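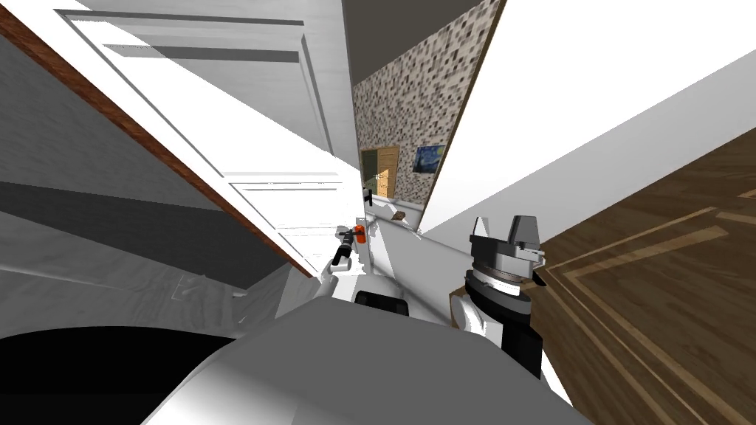 My uncle Everaldo left me his half of a piano. I should explain that, because when the lawyer read it out over the phone I made him go back and read it again, and he used the same patient voice both times, like a man ordering soup. Half of one upright piano, made by Havari, currently located in the apartment of Ebenezer Arthur, Stusdale. The other half belonged to Ebenezer, who was very much alive and, the lawyer added, expecting me. So in April I took the bus to Stusdale, four hours with a kid kicking my seat, and I climbed up to a door I hadn't stood in front of since I was nine. White, paneled, same as ever. Past it was the corridor, and at the end of the corridor the wall of little mosaic tiles, all brown and beige and gray, and on the tiles that small framed painting with the blue and yellow swirls. I used to think it was a picture of soup. (I was a hungry child, you'll notice a theme.)

"You're tall," said Ebenezer.

"I'm thirty-six," I said.

"Well, come in, then."

He had shrunk, or I'd gotten used to remembering him from below. He wore a cardigan buttoned one off, and he walked ahead of me very fast to show me that he could.

The piano was in the back room with a blanket over it. Everaldo Araújo and Ebenezer Arthur bought it together when they were both young and broke and sure they were going to be a famous duo. They paid 881 for it, which they borrowed, and it took them years to pay back, by which time they'd stopped being a duo and were only two men with a piano. Everaldo got married and moved across the river. The piano stayed. Every week for the rest of his life my uncle crossed the river to play it, and I had always been told he was going to a card game.

"Did you play cards too?" I asked.

"I hate cards," said Ebenezer. "He hated cards. Who said cards?"

"My aunt."

He thought about that for a while. Then he pulled the blanket off and dust went everywhere and we both sneezed, him eleven times, me politely.

"The left half is his," he said.

I laughed. He didn't.

"The left half is his," he said again, and he showed me. There was a pencil line on the wood above the keys, and on one side it had EA, and on the other side it also had EA, which they had apparently never seen as a problem. My uncle played the low notes and Ebenezer played the high ones. In all those years neither of them had crossed over. Ebenezer told me this with real pride, the way other people tell you they've never had a cavity.

"So you've never played a whole song on it? By yourself?"

"Why would I? It's his half."

I hadn't planned what to say about the piano. If I'm telling this right I should admit that I'd looked up what it would sell for on the bus, and split that by two, and spent it already in my head on a new transmission. I had a whole speech ready about how it must be a burden, taking up the room like that. The speech was pretty good. I'd practiced it in the restroom at the Sulemana rest stop, where a woman at the sinks told me to stand up straighter.

What I said was, "I don't play."

"Not at all?"

"I had lessons for 3 months. There was a recital. I don't want to talk about it."

"Sit down," said Ebenezer.

So I sat on the left side of the bench, which had a dip in it exactly the size of somebody heavier than me, and I slid down into it like an egg. Ebenezer sat on the right. He put my pinky on one key and my thumb on another and said all I had to do was go back and forth between them, slow, and not stop for any reason.

"What if I mess up?"

"He messed up constantly. Go."

I went. Low, high, low, high. It sounded like somebody walking downstairs in big shoes. Then Ebenezer came in over the top and I swear to you the hair stood up on my arms, because I knew it! I knew the tune. My uncle used to hum it while he was washing the car, only he hummed the wrong part, the bottom part, my part, so that I'd gone my whole life thinking it was just a noise he made. Low, high, low, high, over the bucket. And here was the rest of it, coming out of a man in a crooked cardigan.

I stopped, of course.

"I said not for any reason," said Ebenezer.

"Sorry. What's it called?"

"'Flovov.' It's not a word. We were going to think of a better one."

We started over. We started over a lot. At some point the neighbor hit the wall and Ebenezer hit it back with the flat of his hand, without looking, and without dropping a note, so I guess that was part of the arrangement too. It got dark. He made us eggs and we ate them out of the pan standing up, and he told me the duo had played in public 33 times, mostly weddings, and been paid for nearly all of them, once in cheese.

Around nine I remembered the bus. I got my coat on and he followed me to the corridor and stood there next to the painting, with his hands in his pockets.

"You could sell me your half," he said. "I have some money put by. I'm supposed to offer, the lawyer told me."

"How much?"

"221."

"That's a terrible price."

"It's a quarter of what we paid. You're only getting half, and the left pedal sticks."

I did think about it. I want to say I didn't, but the transmission was making that sound again and I had a stretch of highway ahead of me in my mind every single morning. I stood there and zipped my coat up and then I unzipped it a little.

"What day did he come over?" I asked. "For the cards."

Ebenezer told me. I said I couldn't do every week, it was four hours each way, I had a job. I said maybe once a month. He said once a month I'd never get any better, and I said I probably wasn't going to get better anyway, and he said no, that was true, he'd been listening.

"Bring your own eggs next time," he said — and then he shut the door, because the neighbor was coming up the stairs and he owed her an apology he didn't feel like making.

I hummed it all the way down to the street. Just my part.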